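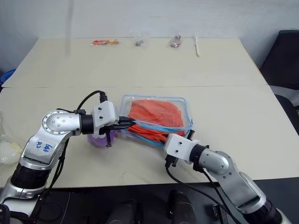
Zirkari is a two-armed tabletop robot kit sold by Gollwood, and I've been looking after this entry long enough to have got rather fond of it. You get a pair of arms, a gripper for each, a mounting stand, a box of cables and a licence for Jurken, the software that does the teaching and the playback. It's sold to small workshops, colleges and the sort of person who packs parcels for a living and would quite like some help. The job most people ask me about is bagging, and it's a fair test of any pair of hands: a folded orange-red garment in a clear zip-top bag, and both sets of black fingers down at the plastic, one pinching the edge near a corner and the other pressing at the opposite lower corner, close to the blue seal strip. One arm on its own has a miserable time with that. The bag slides off wherever you push it.

Name and background

The kit went on sale in May under the name Zirkari, and before that it was just "the Gollwood pair" to those of us who tried the early units. Preben Thygesen did most of the mechanical design, and Heiðrún Zoëga wrote the first version of Jurken and still answers questions about it if you ask nicely (she once sent me a reply longer than the manual chapter I was asking about!). The name doesn't mean anything, as far as I've been able to find out. I've seen it claimed that it's a place, but I've never had a source for that and I've taken it out of the article twice.

What you get

The arms are identical, so a left one will do as a right one if you tell Jurken you've swapped them. Each carries a boxy white housing at the wrist with two parallel black fingers sticking out of it. The cables run outside the arm, and that's a matter of taste. I like it, personally – you can get at them without taking anything apart – but they do loop about over the wrist and you have to leave enough slack for the full turn or the arm will stop and sulk. The printed manual is 472 pages long. Chapters one to four are good, the safety section is good, and the rest reads like notes that were meant to be tidied up later.

You supply your own table. Gollwood suggests something pale and matt, and a plain wall behind if you can manage it. Two smaller tables shoved together will do perfectly well so long as the tops are level, though a bag corner can catch in the join if there's a lip.

Teaching it a job
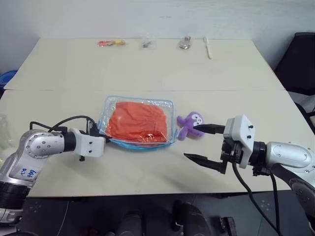 Jurken works by showing, so there's no typing out of movements. You guide the arms through the job, it records, and you do it again with things put down in slightly different spots. Gollwood's own starter set comes with 14 ready-made jobs, among them folding a flannel, putting a lid on a tub and packing a bag, and you can build on any of those instead of starting cold. For my money the bag job is the best one to learn on, mainly for the bit where the small soft thing gets picked up. With the purple plush lying tilted on the table between the right-hand fingers, and those fingers wide open, you can see how generous the gap is compared with the toy. New users nearly always set it too narrow. Open wide, come in low, close slowly, and let the squashiness of the toy do the rest.

How many recordings you need depends on the job. Heiðrún Zoëga's advice in the manual is 600 for anything involving clear plastic, and that did sound barmy to me until I tried it with far fewer and watched an arm close on thin air beside the bag. Shiny see-through stuff is hard for the cameras to make out. Solid, dull objects are much kinder, and I've had a wooden spoon job going nicely after one long afternoon.

The table layout matters more than I expected too. It's worth leaving a few other bits and pieces along the back, small packets and the like, so that the robot gets used to ignoring them. If you teach it on a bare table it gets terribly distracted the first time you leave a pen out.

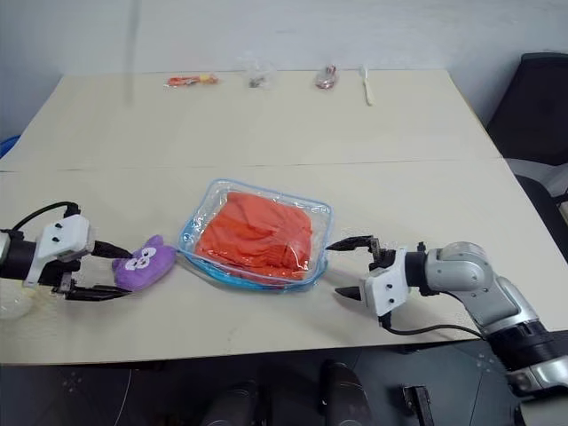 Zirkari at the bag job, with the purple plush between the left arm's fingers and the zip pouch beside it.

Performance and opinions

The fullest write-up I know of is the Hjaltadóttir review, dated 1 September 2020, which gave the kit good marks for gentleness and poor ones for speed. I'd go along with that. Gollwood gives a target of 60 seconds for the bag job, start to finish, and I can do it in far less with my own two hands and a cup of tea on the go. Then again I don't want to do it all day.

Grip is the strong point. The fingers are soft-sided enough for fabric, and I've never had one mark a bag. Zips are the weak point: the press-together kind needs a steady squeeze along its whole length, and Zirkari likes to do it in little dabs, missing a bit in the middle. There's a Jurken setting called "follow edge" that helps. It's off by default, and I couldn't tell you why.

Support is by email and usually quick. Spare fingers are sold in pairs, spare cables singly. Gollwood also offers a set-up visit, where somebody comes and levels the stand and gets your first job running, and if you've never used anything like this I'd pay for it.

See also: Jurken; Gollwood; two-armed tabletop kits; teaching by demonstration

Reader comments

marrowfat: Can confirm about the cable slack. Ours stopped dead every time it turned its left wrist and we blamed the software for ages. Might be worth putting that nearer the top?

Tilly_B: We write on ours in marker pen so we know which arm is which after cleaning. Wipes off with a bit of spirit if you change your mind.

oldhandpacker: Does "follow edge" work with the slider sort of zip, or only the press kind? Manual doesn't say, or if it does I gave up before I got there.

Tilly_B: Only press kind for us. With the slider it just wandered off along the bag.

P. Thygesen: Slider zips need the narrow finger tips, sold separately. I'll ask for a line to be added to chapter four.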